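Search this site
Enter keyword
Go

Member News | Workplace & Benefits

Changes to Commuter Parking and Shuttle Service at Sabbagh Business Park

Beginning in September, tenants of Sabbagh Business Park will have access to a shared shuttle between the park and the Flosta rail station. The service replaces the separate vans that 3 of the larger employers have operated until now. It will be open to all badge holders at no charge during the first 4 months. 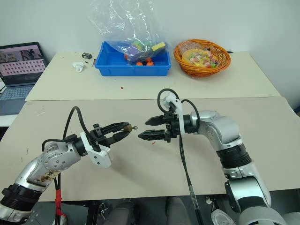 Karim Tarawneh asked whether evening shifts had been considered when the schedule was drawn up, as the last van under the old arrangement left well before many employees finished work. The Tenant Services Office has added a late departure on Thursday for a trial period and will review ridership before extending it to other days.

Parking permits will also change. Some 200 spaces in the north lot will be set aside for carpools until midmorning, after which they are open to any permit holder. Current permits remain valid until they expire.
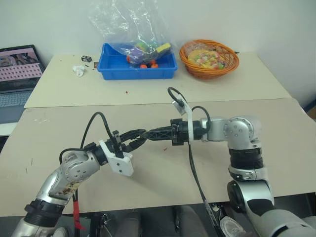 On the tabletop at Sabbagh Business Park.

Employers are asked to send an updated list of badge holders to Noemí Cortés in Tenant Services. Names received after the deadline will be added the following month. Bicycle lockers are not affected by these changes,

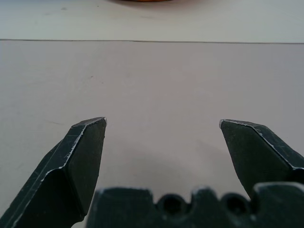

and locker renewals should be submitted on the usual form. Questions about accessible parking may be directed to the same office.

Comments (3)

Bindu Murthy
Will the shuttle wait if the train is running behind?

Jad Awad
The carpool spaces are welcome. Please repaint the lines in the north lot first.

Sewwandi Siddiqui
Where do we find the locker form? The old link goes to the home page.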